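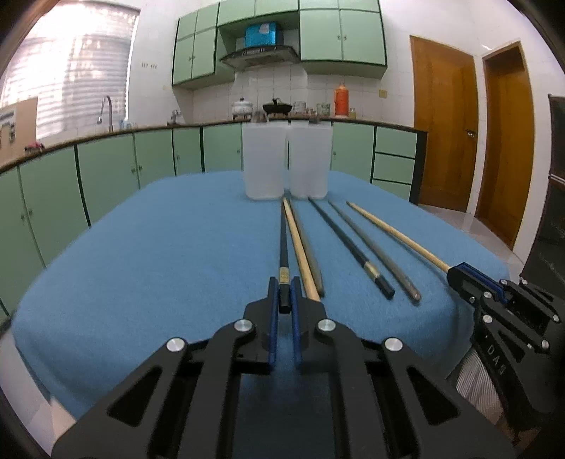 Figure 2. Six chopsticks on the blue cloth in front of the two white containers: two black, two pale yellow and two greyish-brown.

4.2 What makes two chopsticks a pair?

I went into this part of the study thinking that pairing would be the dull bit. You pick up one chopstick, you look for another like it, you're done. Then I started going through my notes from the 11 kitchens and found that people had quite a lot to say about it, and that they didn't all mean the same thing by the word "pair."

Color did most of the work, as I'd expected. With a mix like the one in Figure 2, the black ones are easy to spot, and the gold bands near their thick ends help even more if you happen to be looking at that end. The pale yellow and the greyish-brown ones take a second longer. They're both wood, and Krystyna Wysocka (who helped me code the interviews and has strong feelings about cutlery drawers) pointed out that several people just called everything in that range "the wooden ones." For them a pale stick and a darker stick made a perfectly good pair, so long as the lengths came out even. I had been marking those as mistakes! We went back and recoded the lot, and I now keep a separate category for them, which I call loose pairs.

The sorting task gave us 537 pairings to work with. The strict pairs, same color and same finish, were by far the most common kind in every household that kept guest chopsticks apart from everyday ones. In the homes where everything lived in one jar – Firance was full of these, Kokberg had hardly any – loose pairs turned up much more often, and people got a bit defensive when I asked about them. One man told me that his family had eaten with odd chopsticks for years and the noodles hadn't complained.

Direction is the other thing I'd like to talk about, and it's where I changed my mind. I used to assume that people matched sticks first and lined them up second. Looking at how they get laid out before sorting, I'm less sure. When the thick ends all face the same way, as they do in Figure 2, you can compare butt ends with one glance along the row. When they're jumbled head to tail, you have to turn them, and plenty of our participants turned every single stick before they matched even one. Ghazala Butt suggested scoring this as its own step, and we did so for the second round of visits. I wish we'd had it from the start, as the first round can't be rescored from the notes I took (my fault, they're very thin).

Spacing seems to matter too, though here I only have impressions. Sticks that lie close together tend to get read as belonging together, even when they don't match. The left-hand three in Figure 2 sit in a narrow fan, and each one is a different color, so anybody who goes by closeness alone is going to end up with the wrong partner. I'd love to see somebody test this properly, with the spacing varied on purpose.

The containers come up in Section 4.3, where I look at whether people stored their pairs tips up or tips down.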